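Counter Attendant, Donut Case (Part-Time)
Adlow Donuts, Surham
Posted 10 March 2026

Adlow is hiring a part-time counter attendant for the Surham shop. The job is filling and tending the display trays, boxing and serving donuts, and keeping the counter clean. We have one opening now and expect a second one later in the year.

We moved to covered trays in January. Each donut now sits in its own open kraft box on a paper liner, and the box goes into the display tray as is. Customers point, you lift the box out, and nobody has to handle the donut itself. The attendant brings boxes over on a serving tray, opens the cover, sets them in and closes the cover again.
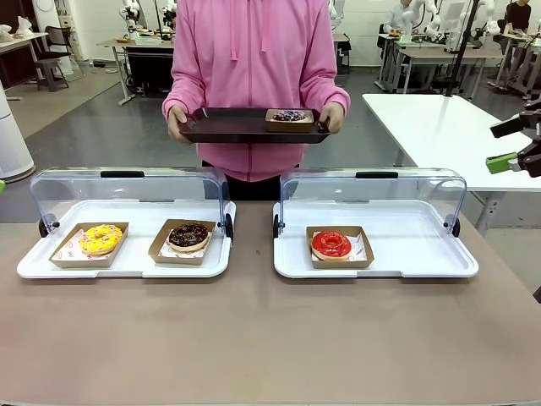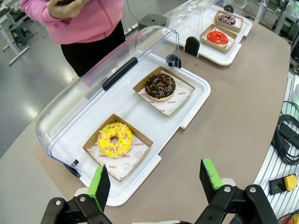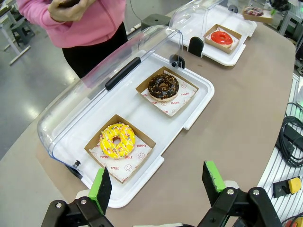 Display trays with clear covers, donuts in kraft boxes.

What you will do

Set out the first boxes of the day before the doors open at 9.
Carry boxes from the back on the serving tray. Hold it level with both hands. Glazed donuts slide.
Keep covers closed unless you are loading or serving.
Put a fresh liner in every box. Do not reuse a liner, even if it looks clean.
Turn the box so the printing on the liner faces the customer.
Wipe the covers inside and out at the end of the shift. Use the soft cloths only. The spray from the floor cupboard clouds the plastic.
Write down what was left over, by flavor, on the sheet next to the register.
Answer questions about allergens from the binder. If the binder does not cover it, ask the shift lead.

You will also take phone orders from time to time. Our largest regular customer is Florkance, which orders for its staff breakfasts, and those boxes are packed the afternoon before. Coffee is made by someone else, but you may be asked to restock cups.

What we are looking for

You need to be able to stand for most of a shift and carry a loaded tray across the shop. Retail or food experience helps and is not required. You should be comfortable with a cash register and with basic adding. A food handler card is required within 14 days of starting, and we pay the fee.

Clothing: long pants and closed shoes. Bring your own sweatshirt or jacket if you like, the front of the shop is cool in the morning. We provide aprons.

Hours and pay

Shifts are four to six hours, up to 12 shifts a month. Pay starts at 2,000 a month for the full set of shifts and is paid pro rata if you work fewer. You can take home up to six unsold donuts per shift. Training is paid and takes three shifts, all of them alongside a current attendant.

How to apply

Bring or mail a one-page resume to the Surham shop, attention Sarıgül, hiring. Include the mornings you can work and the earliest date you could start. There is no online form. Please do not call during the morning rush.

Applicants we want to meet will be asked in for a short talk and a trial hour at the counter. The trial hour is paid.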